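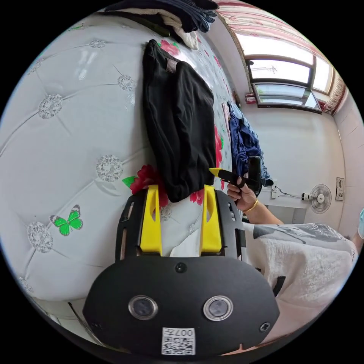
Mayu Iwasaki dirige depuis deux ans le bureau des réclamations de la police municipale de Pudberg. Son service reçoit les personnes qui estiment avoir été mal accueillies dans un poste, ou dont la plainte n'a pas été enregistrée. Il en a traité 2136 l'an dernier, dans des locaux partagés avec les archives, rue Quansah.

« La plupart des gens ne viennent pas demander une sanction, explique-t-elle. Ils veulent savoir où en est leur dossier. On leur a donné un récépissé, parfois un numéro de téléphone qui ne répond pas, et ils attendent. »

Le refus d'enregistrer une plainte reste le motif le plus fréquent. Les agents invoquent l'absence de preuve ou renvoient vers un autre poste. « Un agent d'accueil n'a pas à juger si l'affaire tiendra. Il prend la déclaration, il la fait relire, il la fait signer. Le reste vient après. »

Le poste de Ferkungate, qui couvre la gare et les quartiers voisins, a longtemps concentré les difficultés. Le soir, deux agents y tenaient seuls le guichet, répondaient au téléphone et géraient les objets trouvés. Un troisième a été affecté en octobre. Mayu Iwasaki juge le renfort utile, mais insuffisant les soirs de match. 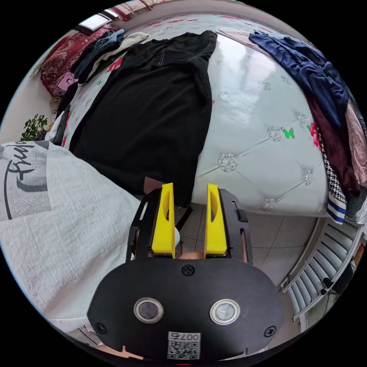
Tissu gris clair imprimé de lettres cursives noires.

Depuis le printemps, les réclamations passent par le logiciel Prolteck. Chaque courrier reçoit une date limite de réponse, fixée à 36 jours, et le chef de poste concerné dispose de 10 jours pour donner sa version. « Avant, je relançais par téléphone. Maintenant la relance part toute seule, et il en reste une trace. Certains chefs de poste n'ont pas apprécié. »

Son bureau ne peut pas prononcer de sanction. Il transmet un avis à la direction, qui décide d'ouvrir ou non une procédure. L'avis n'est pas public et le plaignant n'en reçoit qu'un résumé. Faut-il changer cette règle ? « Je l'ai demandé par écrit. Une personne qui a fait la démarche devrait pouvoir lire ce qu'on a conclu, avec les noms masqués si nécessaire. Je n'ai pas encore eu de réponse. »

Elle-même a passé neuf ans en patrouille avant de rejoindre le service. D'anciens collègues lui reprochent d'avoir changé de camp. « Je lis les rapports en sachant comment ils sont écrits, à la fin d'une nuit. Cela m'aide des deux côtés. »

Les réclamations peuvent être déposées par courrier ou au guichet, sans rendez-vous.

Publié le 30 août 2023 | Contacter la rédaction | © Tous droits réservés | Haut de page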